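On Keeping a Household Repair Ledger

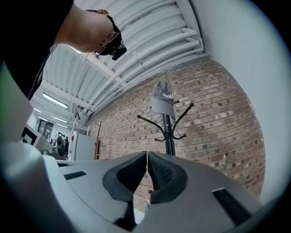 Glasses on, head down.

Since October I have maintained a written ledger of every repair carried out in my home. It now holds 177 entries, the earliest of which concerns a dripping kitchen faucet.

Each entry records the fault, the part replaced and the price paid. Labor is entered separately, in hours. Florencio Tejada, my neighbor, recommended a column for failed attempts - a sound suggestion, and one that has been used 11 times, chiefly for the hall radiator.

Receipts are kept in an envelope at the back. Entries under 2 dollars are omitted. The radiator valve remains open in the ledger pending delivery of a washer.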